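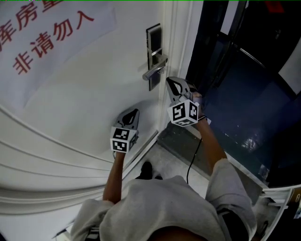 Why does an interior door bind in August when it closed without trouble in March?

The wood in it has taken up moisture from the air and grown wider across the grain, while the frame has stayed nearly the same size, so the clearance on the latch side goes to nothing.

I knew that in general terms before today. I had never measured it, and most of 2018-08-18 went into measuring it on the upstairs doors at Clorkside.

Notes in the order I did things.

Started before breakfast with the hygrometer (the Bernus, which has been in the hall drawer with a dead battery). New battery, left it on the landing until the reading stopped moving. 71 percent. The log from March, same spot, says 38. The March entry also has a line reading "all doors good, gap under a nickel at back bedroom." A nickel is a poor unit but a repeatable one. Today no coin of any kind would go in at the back bedroom. A strip of printer paper slides down from the top of the door and stops a hand's width above the latch.

Door is a 32 inch stile and rail, pine, painted. Stiles are 4 inches wide each. The rails run side to side, and wood hardly moves along its length, so the only parts adding to the width of the door are the two stiles. I allow a quarter of one percent of width for each one percent of moisture gained. The pin meter gave 12 on bare wood at the top edge. I have no March figure for the wood, only for the air, but 8 is a fair guess for a house that had been heated all winter. Four points of moisture on eight inches of stile comes to 0.08 inch, which is a little over 1/16. The gap in March was a little over 1/16. The arithmetic and the door agree, to the extent that my guess for March is any good.

A slab door the same width would be a different matter if it were glued up from solid boards, with all 32 inches moving. The pantry door downstairs is built that way and has a gap on the latch side you could post a letter through in winter. I used to think that was bad carpentry.

Checked the hinges before touching the edge. Should have been first on the list. Top hinge: two of the screws turned freely without biting. Pulled them, glued softwood plugs into the holes, waited an hour, trimmed flush, drilled pilots, put the same screws back. One screw replaced with a longer one through into the stud. The latch corner came up by a small amount, enough that the paper strip now passes the latch and stops below it. So part of the fault was the season and part was the hinge, and in March the wider gap was hiding the loose screws.

Thabiso Mabuza came by at noon to return the sash clamps and stayed for a sandwich. His view is that I should do nothing until October. He planed a closet door one humid summer in his last place and had a rattle every winter after. I agree with the principle. The back bedroom door has to shut this week, though, with Chun-hung Tang sleeping in there from tomorrow and getting up for an early train. We settled on the least removal that would let it latch.

Procedure for the edge:

Marked the rub with chalk on the jamb, closed the door against it, opened. Chalk transferred over a length of 16 inches, starting under the latch plate and going down. Nothing above.

Took the door off. Stood it on its hinge edge in the corner with a blanket under it.

Sharpened the block plane. Finished the iron on 400 paper stuck to a piece of float glass, which is coarser than I like, but the finer sheets are used up and the Grarkinance counter closes early. Edge was good enough for pine. Paint is hard on an iron, so I scraped the old coats off the marked length first. Three coats, cream under white under white.

Six passes over the chalked length, working from the bottom toward the latch, with a slight bevel toward the stop side. Left the outside corner alone so that the face of the door looks the same. Rehung, tried it, took it down, two more passes, rehung. Closes with one finger now and the latch seats.

While it was down I looked at the top and bottom edges. Neither has ever been painted. The top is bare and gray with dust, and the bottom is bare with old saw marks. End grain at the ends of the stiles takes in water vapor far faster than the faces do, and these doors have had four open ends for as long as they have hung here. Gave both edges a coat of shellac-based primer, and the planed section too. Second coat after supper. A coating slows the exchange and does not stop it, so the door will still be wider in a wet August than in a dry winter, only later and with a lower peak.

I then went along the landing and looked at the tops of the other doors with a mirror. All bare. The linen closet has a pencil mark on top reading "Kekana rear," so either it came off a job on Kekana Street or the yard labeled it wrong. It fits its opening too well to have come from anywhere else. Not resolved.

Readings, for the next comparison. Landing 71 percent at breakfast, 68 at noon with the windows open, 73 after the rain. Back bedroom latch gap at four o'clock, by feeler gauge: 0.035 at the top, 0.030 at the latch, 0.040 at the bottom. Hinge gap even all the way down at 0.060. I wrote these in pencil on the hinge edge of the door, under the top leaf, where they will stay with it.

If the numbers above are right, the latch gap next March should be near 0.110, provided the house dries out to the same level. That is wide but not enough to show from the bed. The strike plate has room to come forward if the latch gets loose.

Still to do: prime the tops of the other doors, buy finer paper, move the hygrometer off the window side of the landing and note the new position in the log so the readings are not mixed. The bathroom door also rubs, at the head. Different cause, I think. The lintel crack above it has opened since spring and I have put a dated pencil line across each end of it.

Primer brush is soaking in the blue cup. Windows shut at ten, more rain coming.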